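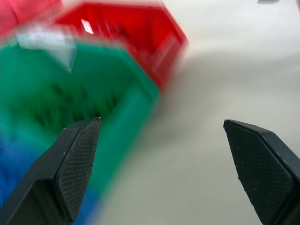

# 로봇 손가락은 물건을 어떻게 잡을까?

로봇 팔의 끝에 달려 물건을 잡는 장치를 그리퍼라고 한다. 공동 작업실 Kerklow에서 만드는 정리 로봇 Relleck의 그리퍼에는 검은 손가락이 두 개 있다. 이 로봇이 배우는 일은 작은 부품을 색깔 통에 나누어 담는 것이다. 통의 색은 빨강, 초록, 파랑이다.

## 손가락 안쪽의 무늬

손가락 안쪽 면에는 가는 줄이 엇갈려 마름모 무늬를 이룬다. 매끈한 면으로 물건을 누르면 옆으로 미끄러지기 쉽다. 무늬가 있으면 물건이 면에 걸려 덜 미끄러진다. 이렇게 미끄러짐을 막는 힘을 **마찰력**이라고 한다. 운동화 밑창의 홈도 비슷한 일을 한다.

먼지가 많이 끼면 마찰력이 줄어든다. Kerklow에서는 수요일마다 마른 솔로 무늬를 턴다.

## 벌리고 오므리기

손가락을 움직이는 것은 모터이다. 컴퓨터는 모터에 숫자를 보낸다.

| 숫자 | 손가락 상태 |
|---|---|
| 0 | 완전히 닫힘 |
| 83 | 나사 상자를 잡기 전의 너비 |
| 100 | 완전히 열림 |

물건에 다가갈 때는 먼저 손가락을 물건보다 넓게 벌린다. 그다음 천천히 오므린다. 모터가 받는 힘이 정해 둔 값에 이르면 멈춘다. 이 값이 너무 크면 약한 물건이 찌그러지고, 너무 작으면 들어 올릴 때 떨어진다.

## 손목에 달린 카메라

Relleck은 손목에 작은 카메라가 있다. 손가락과 물건을 가까이에서 함께 볼 수 있는 자리이다. 다만 팔이 빨리 움직이면 화면이 흐려진다. 카메라가 빛을 모으는 짧은 시간 동안 물체의 위치가 화면에서 바뀌기 때문이다. 이것을 **모션 블러**라고 한다. 프로그램은 흐린 화면에서도 색은 대체로 구별하지만, 통의 모서리는 정확히 찾기 어렵다. 그래서 통 가까이에서는 팔의 속도를 줄인다.

## 집에서 해 보기

1. 나무집게 두 개와 지우개 한 개를 준비한다.
2. 집게 하나의 안쪽에 고무줄을 감는다.
3. 두 집게로 지우개를 차례로 집고, 다른 손으로 살살 당긴다.
4. 어느 쪽이 더 잘 버티는지 공책에 적는다.

고무줄 대신 종이테이프를 감아 한 번 더 해 본다. 결과는 고무줄을 적은 줄 아래에 이어서 적는다.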